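Changes to shipping and returns at the Pititwood shop

The Pititwood online shop moved its packing to the back half of the Paredes building in June, and a few things about how orders go out have changed. Members who buy from us only at the counter can skip to the last section.

Packing materials

We have stopped buying plastic corner guards. Long items such as trim, dowels and picture molding now ship with cardboard edge protectors, the kind that fold lengthwise and sit over the corner. They go in the regular recycling bin with the box. If you have a use for them at home, keep them. A torn or scuffed protector is not a reason to send an order back. Check the piece under it first, and write to us only if the wood itself is marked.

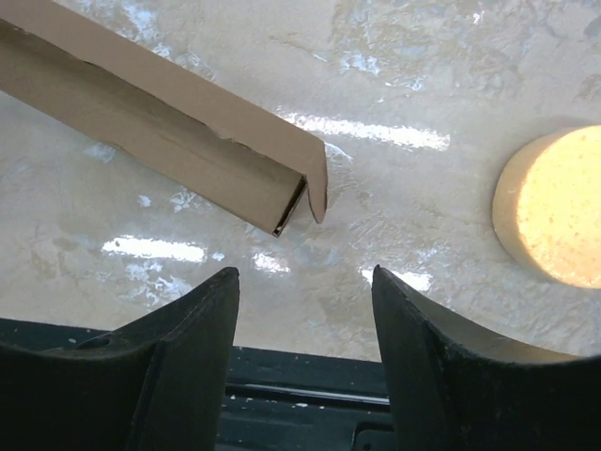 Boxes and order sizes

Small orders now go out in one of 3 box sizes. We used to keep a lot more on the shelf, and most of them sat there. If your order falls between two sizes it will go in the larger one with paper fill.

Anything longer than the largest box is charged as a long parcel. The shop page shows this before you pay. Two long items going to the same address count as one parcel if they are on the same order, so it makes sense to put them together. We can't combine orders after they have been paid for.

Orders placed before noon are packed the same day. Orders placed after that are packed the next working day. Hardware from Ronix and Zondamex comes from a separate shelf and may arrive in its own box. You will not be charged twice for shipping when that happens.

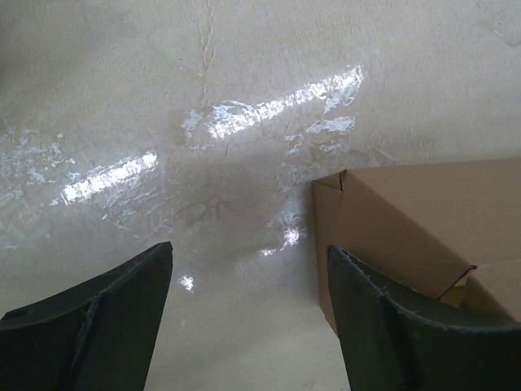
The return period is still 12 days from delivery. Please use the form in the box and write the order number on it. Last year we handled 2,150 parcels, and the returns that took longest to sort out were the ones that came back with no number and no name. Cut lengths can't be returned unless we cut them wrong. Stain and glue can be returned if the seal is unbroken.

Refunds go back to the card you paid with. Store credit is available if you would like it, and it does not expire.

Counter pickup

Pickup orders are now held at the side door on the parking lot side. Ring the bell and give your last name. We hold orders for 2 weeks and then put the items back in stock and refund you.

The new rates start on 6th June. Questions about an order already on its way should go to Meinrad Zürcher at the shop desk, by phone or by email. Please have the order number ready.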